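Folcombe Opens Orders for the Cludier Bench Kit, a Wrist Camera and Gripper Set for Computer Repair and Reuse Shops

Bandier, 18th April. Folcombe is very happy to share that the Cludier Bench Kit, the small gripper and camera set that so many of our friends in the repair trade have been asking after, is now open for orders. First kits leave our Bandier workshop in October, and we'd like to thank every shop that wrote to us, called us, or simply stopped by to see how things were coming along.

For those who are new to Cludier, a few words. The kit bolts to the end of a light bench arm and gives it two slender fingers and a small camera that rides along right at the wrist, so the person at the screen sees the work from the same place the fingers do. We built it for people who take in old office desktops, sort out what is worth keeping, and would like a steady helper for the slower parts of the job (small screws, load levers, memory latches, the connectors that always seem to live under a drive cage).

We've learned a great deal from Triantafyllou, the refurbishing shop that has been our trial partner and has put up with us kindly through a great many visits. Their crew works through 70 desktops in a good week, most of them business towers, and they told us early on that a helper which only managed on a bare board flat on a table would be of no use to them. They wanted one that could work with the board still in its case, with the cables and sheet metal left where they are. That request changed the shape of the fingers, and it changed where we put the camera, and we think the kit is much the better for it!

Each Cludier kit comes with the gripper, the wrist camera, 2 sets of spare fingers, a mounting plate, and our bench software, which lets a shop save a set of moves for a given machine and call it up again when the next one comes in. Setup takes 75 minutes from opening the box, and that includes the camera check. Our support desk will gladly stay on the line with you for the whole of it if you'd like the company.
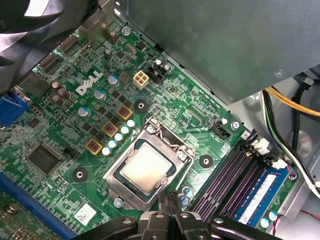
Product News: Repair and Reuse

The wrist view above comes from a Dell desktop, with the fingers just short of the processor socket and the memory slots off to the right. Shops can keep views like it alongside their own notes on each machine, and Triantafyllou has found them a great help when training new staff.

Kits may be ordered singly or in packs of 10, and shops that order a pack will be offered a day of training at our Bandier workshop, lunch included. Folcombe will also be taking the kit on the road ahead of the October shipping date, and we'd dearly love to meet you and see what's on your bench. Please write to the Folcombe sales desk for prices, arm fittings and visit dates.

About Folcombe

Folcombe designs and builds small grippers and bench tools for repair, reuse and recycling shops from its workshop in Bandier.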